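The great hand-me-down tablecloth question

My gran owned 6 tablecloths and ironed every one of them. I own one, it lives in a bag behind the hoover, and until this March I hadn't ironed a single thing since my cousin's wedding. Then I moved to Larkness, into a flat with a proper airing cupboard (slats and everything!), and something in me shifted.

It started with pillowcases. I'd bought a job lot of old cotton ones from Cisero, the second-hand linen shop by the station, and they were so soft that I went back for sheets, then napkins, then a bolster cover for a bolster I don't have. Old cotton has been washed so many times that it's given up arguing. New stuff, even the pricey stuff, feels like sleeping in an envelope for the first month.

The trouble is looking after it. Everyone I asked had a rule and all the rules disagreed. Line dry only. Never line dry in full sun. Vinegar in the rinse. Vinegar rots the stitching, are you mad? I spent a whole rainy afternoon reading a laundry forum with 3000 members, and came out knowing less than when I went in.
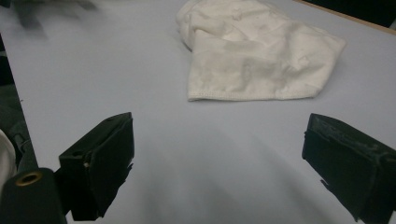
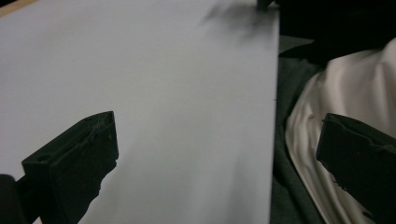
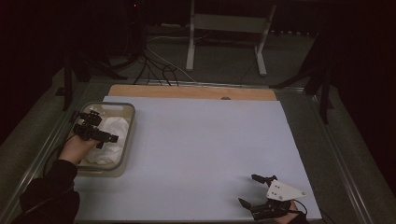

Boglárka Kocsis told me to forget the vinegar and stop overfilling the machine, which would do more for my sheets than anything I could pour into the drawer. Half a load, warm wash, less powder than the box tells you. I was a bit put out, having just bought the vinegar.

So I tried it, and my electricity bill went up a touch, and the sheets came out lovely. I've kept the smaller loads for bedding and gone back to cramming in the jeans.

Ironing I'm still undecided on. Pillowcases, yes, with the radio on and a cup of tea going cold. Fitted sheets, absolutely not. As for the tablecloth, I got it out last week and found an old gravy stain right in the middle, so it's soaking in the bath and I'm washing at the sink until further notice.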